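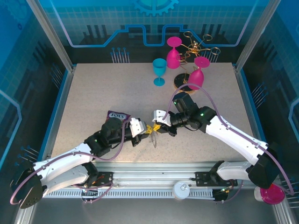

Does splitting the demos into short segments help the two-arm handover policy, or is it only the extra labels? Mostly the segments. With the labels shuffled, the segmented run still beat the whole-episode one on the bench set, though by less than I'd like before writing it up.

Notebook, 5th August. Bench 2, goblet rack cell.

Background for anyone picking this up cold. The Liltari baseline was trained on 800 whole episodes, each one a full job from start to reset. It does fine on the coarse reaches and gets bad when both grippers have to be close together. Ulises Saavedra's guess in the spring was that the close part is such a small share of each episode that the loss hardly sees it. So the change is simple: cut every episode at the points where either gripper opens or closes, train on the pieces, and sample the pieces evenly by type. Same network, same step count, same action horizon.

Cutting on gripper events sounded clean and wasn't. Operators twitch. Teleop logs have a lot of tiny openings that don't mean anything, and the first pass produced segments five frames long. I added a hold time (the gripper has to stay past the threshold for 23 frames before it counts as an event) and that cleared nearly all of it. The ones left over are real regrasps, so I kept them.

Setup notes. The small clear items are the hard ones. Wrist views lose the outline against the speckled top, and the fixed view has very few pixels on it. The yellow fingertips help a bit since they stand out well and the policy seems to key on where the tips are. I want to check that with a masking run: paint over the tips in the fixed view only, leave the wrists alone. If it falls apart we know what it has been looking at.

Glasses stay where they are for this block – blue one standing on the table, pink ones upside down on the gold rack. I don't want rack layout changing under the comparison. The Fox's bag stays too. Edberg asked for clutter in all the evaluation layouts and it does that job.

Calibration: left arm was off against right by more than I could ignore when I brought the tips together by hand. Redid the base-to-base transform with the Barrientos routine, which took two tries. First try I had the old tool offset loaded. Fixed in the config and committed. Anyone with runs from before this morning should assume the old transform.

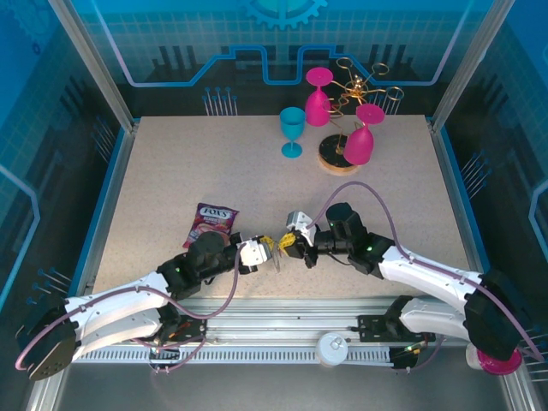 Back to the segments. The gain is not even across types. Reach segments are the same as baseline, which I expected. Approach segments, where one gripper is holding and the other is coming in, are clearly better. Release segments are slightly worse. My reading is that release needs context from before the cut: the policy has to know which arm is supposed to end up with the item, and a segment that starts at the second grasp doesn't carry that. Whole episodes do, at least weakly.

Two ways to fix it. One is to overlap the cuts so each piece starts some frames before the event. The other is to pass in a flag for the receiving arm. Ulises prefers overlap because it needs nothing extra at run time. I would like to try the flag first – it is one line in the loader and it tells us whether my reading is right, even if we throw it away after.

Failure types to log from here on, same words every time please:
early release
double hold (neither lets go)
tip collision
lost view

"Other" has been eating too many entries. If it is other, write a sentence.

Hoses: watch the slack on the right wrist when the arm folds in. It loops high there and I don't want it dragging across the rack. Speed cap stays on until that is looked at.

Open items:
flag run, then overlap run, same seeds
masking run on the fingertips
re-check cut threshold on the Oltau logs, recorded at a different rate, so 23 frames is not the same hold time there
write-up draft for the October meeting, methods section only

The Oltau one matters more than it looks. If the hold time is wrong on that half of the data, the segment counts by type are wrong as well, and the even sampling is built on those counts. Doing that before the flag run.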